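Ticket 3195: Maple board rocks on the perforated table
Product: Fludlow play board and shape blocks
Opened by: Tove Frandsen
Assigned to: Lieven Hoekstra
Status: Open, waiting on supplier

Tove Frandsen wrote:
The board doesn't sit flat. Press on one corner and the opposite one lifts, and the tall blocks wobble when the kids lean on it. I've swapped it end for end and it still rocks. Gakix says their boards leave the shop flat and that it must be our table. I have my doubts.

Lieven Hoekstra wrote:
Same doubts, but I checked the table first. Straightedge across the blue metal in both directions, no daylight under it. Then I put the straightedge across the underside of the board and could slide a 5 thou feeler gauge in at the middle. So much for "it must be your table". Before anyone suggests the floor, I levelled the feet in January and they haven't moved.
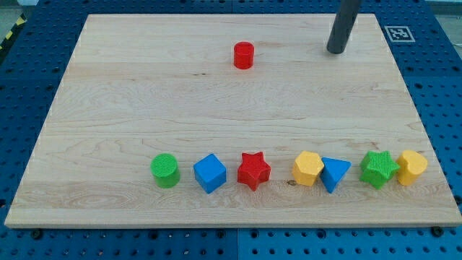 Page last changed 7/17/20 by Lieven Hoekstra

Faint seams run the length of the board where the strips are joined. My guess is one of those joints has pulled, but a guess is all it is. The grain is pretty swirly too, and I wouldn't bet on wood like that staying put beside a heater. Gakix's answer was to rub in mineral oil and wait 9 days. I don't see how oil on the top face fixes a bow underneath, but I'll do it so they can't say we didn't.

Jozef Aerts wrote:
Is the red cylinder part of this set? It's the same sort of thing as the green one, but the Cater packing slip only lists one cylinder, colour not given. If we send the lot back I don't want to be billed for an extra.

Lieven Hoekstra wrote:
No idea. The slip also lists "star, assorted", and we have a red star and a green star, so I wouldn't treat it as gospel. Leave the blocks out of the return. The complaint is the board. The yellow heart and the blue triangle are fine, whatever Van Damme's catalogue calls them.

Annelies Prins wrote:
Gakix rang back. They now say a bit of movement is "normal for maple" and offered adhesive felt pads. Last week it was the table. I asked for the flatness tolerance in writing and was told someone would email. Nothing yet.

Tove Frandsen wrote:
Felt pads under a bowed board gives you a bowed board on felt pads. Please keep this open.

Lieven Hoekstra wrote:
Keeping it open. Oil first, then the feeler gauge again in the same spot. If the gap is unchanged I'll ask for a replacement and copy Edivaldo Guimarães on the request.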